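Re: [onthorpe-textiles] Folding printed cottons without a crease down the middle
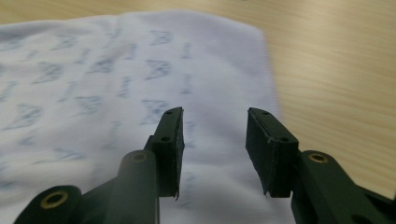 Vikas Sisodia wrote:

> Dear all,
>
> I have inherited eleven printed tablecloths from an aunt in Memasard who
> ironed everything, including, I am told, dusters. They have been folded
> in quarters since before I was born and every one has a cross through
> it that no amount of steam will shift. Two have started to go at the
> point where the folds meet.
>
> Is there a better way to put them away? I have one airing cupboard, one
> chest of drawers and a wife who would like both of them back.
>
> Also, is starch a sin? I have read that it is and I have read that it
> isn't, both times from people who sounded very sure.
>
> Vikas

Vikas,

Quarters are the trouble. A cloth folded the same way every time gets all its wear along the same two lines, and your aunt, being thorough, will have pressed those lines in with the full weight of the iron. I did it for years myself and have the ruined cloths to prove it.

If you have the room, roll them. A cardboard tube from a carpet shop will do, covered with washed calico so the card isn't against the cotton. Print side out, one cloth per tube, tied loosely with tape. Don't use elastic bands. I found one in August that had melted itself into a Mittal lawn and the two will now be buried together.

If you haven't the room (and it sounds as if negotiations are at a delicate stage), fold in thirds one year and in quarters the next, and put a sausage of acid-free tissue inside each fold. I buy the tissue in packs of 100 sheets. The packs of 500 are cheaper by the sheet, but then you have to store the tissue, and you are back where you started.

Do the folding on a proper table. The bed is too soft and the cloth wanders off while you're lining up the corners. Smooth from the middle outwards with the flat of your hand and stop when it looks decent. White grounds with a pale print are the worst for this, as you think you've got it straight and then the pattern tells you otherwise.

Starch: wash it out before storing, put it back when you want to use the cloth. Silverfish like it. As to the moral position, I leave that to the Dridus branch, who have been arguing about it for roughly 10 years and produced a leaflet on each side.

For the two that are splitting, leave the iron alone altogether and support the weak place with a bit of fine cotton behind, tacked well outside the damage. Don't iron on anything with glue in it, whatever the packet promises.

The crosses may fade after a few washes. Mine did on the plain ones. On the prints I put a fruit bowl over it.

M.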